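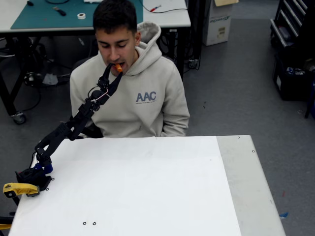 How big should a mouthful be when you are helping somebody else to eat?

Small enough that the person can close their lips around it and chew comfortably without having to rush, so for most soft finger foods that means a piece about the size of the top of your thumb, or smaller again if their meal plan says so.

Handout 5: Sharing a Meal, Bite by Bite
Posted in July by the Jadelis Community Learning teaching team
11 shares | 2 comments

Welcome back, everyone, and thank you for the lovely discussion last Tuesday, which ran well past the tea break and was all the better for it. These notes go over what we covered at the Bermúdez Street rooms, plus a few bits we ran out of time for. Please keep them with your Fokia workbook (page 57 is the one with the seating diagrams, for those who were hunting for it).

Before anybody sits down

Read the person's meal plan first, every single time, even if you have been helping them for years. Plans change. A speech pathologist may have altered the texture or the size of the pieces since your last shift, and a note left on the fridge is easy to miss. If the plan and the plate don't match, stop and ask. You will never be in trouble with us for holding up lunch to check.

Then have a word with the person about what they fancy and how they would like to be helped. Some people want you to chat, and others would much prefer to get on with eating and talk afterwards. One person will want every bite offered to them and another will only want help once their arms get tired. Ask again now and then, as we all have days when we'd like things done a bit differently.

The table

A plain covering makes life easier. We use a big sheet of white paper in class, and it's a habit worth taking home with you, as you can see at a glance what has been dropped and then roll the whole lot up at the end. The Troltov rolls in our cupboard are wide enough for the long tables if you turn them lengthways. If you're in somebody's home, use whatever they normally use. Plenty of people have a favourite tablecloth and will not thank you for swapping it!

Clear away anything that doesn't belong to the meal. Keys, phones and yesterday's mail all have a way of creeping toward the plate. Leave the drink where the person can see it, with the straw already in if they use one.

Sitting comfortably

We spent a good while on this and I make no apology for going over it again. The person should be upright, with their hips well back in the chair and their feet supported. The chin sits level or tipped very slightly down. A head that tips backward makes swallowing harder and less safe, so bring the food in at mouth height or a touch below, and let the person come forward to meet it.

Check the collar as well. Thick hoods and scarves can bunch up behind the neck and push the head forward further than is comfortable, and it only takes a moment to ask whether they'd like theirs smoothed out.

Offering the bite

Finger foods are a kind place to begin. Soft cooked carrot, ripe rockmelon, mandarin segments with the pith and pips taken off, a bit of roast pumpkin: all of these are cheerful on the plate and easy to cut to size. Raw carrot is another matter altogether, being hard and inclined to snap, and we leave it out of class completely.

Let the person see the piece before it arrives. Bring it in steadily from the front, pause close to the lips, and wait. The person opens their mouth, the person takes the food, and the person decides how quickly all of that happens. Never push food in past the teeth, and don't scrape it off against the top lip (we all had a go at having this done to us, and I think the groans said enough).

Once the piece has been taken, move well back. Nobody enjoys chewing with something hovering at the end of their nose. Wait for the swallow before you offer the next one. If you aren't sure whether they've swallowed, ask, and give them time to answer with an empty mouth.

When to stop

Stop if there is coughing, a wet or gurgly voice, watering eyes, or food left sitting in the cheek, and follow the person's plan from there. If they can't breathe, cough or speak, treat it as choking: call triple zero and start the first aid you have been trained in. Stop as well if they turn away, close their lips or tell you they've had enough. Being full is a perfectly good reason, and so is not liking pumpkin.

Stay upright together for a while after the meal, for as long as the plan says. It's a nice time for a chat.

For next week

Find a partner at home, a friend or a flatmate, and take turns being helped through a small bowl of soft fruit. Keep your own hands in your lap for all of it. Write half a page on what you noticed about the speed, the height of the food and how you let your helper know you were ready. Anyone with a swallowing difficulty or an allergy is welcome to do the written option in the workbook.

Bring an apron, a damp cloth in a zip bag, and your own lunch, as the café downstairs will be closed.

Contact the Jadelis office | © Jadelis Community Learning | Back to top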